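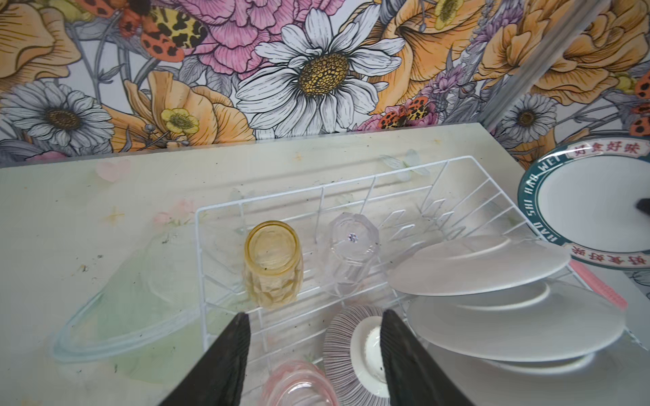

Rornen Opens Watch Repair Workshop in Zinisville

ZINISVILLE, February 2026 – Rornen, the maker of mechanical wristwatches, announces the opening of its first own repair workshop. The workshop is at Laltar Street and accepts watches of the Rornen brand and also of other makers, if the movement is mechanical.

Until now, customers of Rornen had to send their watches to an outside partner, and the waiting time was often long. In the new workshop, a normal service will be finished in three weeks. A service includes taking the movement apart, cleaning all parts, new oil, new gaskets and a control of the timekeeping in six positions.

"A mechanical watch has many small parts which move against each other every second of its life," said Baltasar Toledo, head of service at Rornen. "When the oil becomes old, the parts begin to wear. Many owners come to us only when the watch has stopped, and then the repair costs more. We would like to see them earlier."

The workshop has four watchmakers and keeps a stock of around 2,000 spare parts. Among them are mainsprings, crowns and crystals for the Modise, the hand-wound model which Rornen produced for many years and which is still worn by a large number of customers. For parts that are not made anymore, the workshop can produce a replacement on its own lathe. The price for this work is agreed with the customer before it begins.

A full service of a hand-wound watch costs $109. A change of crystal and gasket, with a water resistance test, costs $86. Both prices are valid until the end of July. All work has a guarantee of two years.

"I learned this profession from people who wrote every repair in a book by hand," said Raimo Ojala, senior watchmaker. "We do the same here. The owner receives a copy of the page together with the watch."

Customers can bring their watch without an appointment or ask for an insured shipping box through the Rornen website.

Press contact: Rornen Service Department, Laltar Street, Zinisville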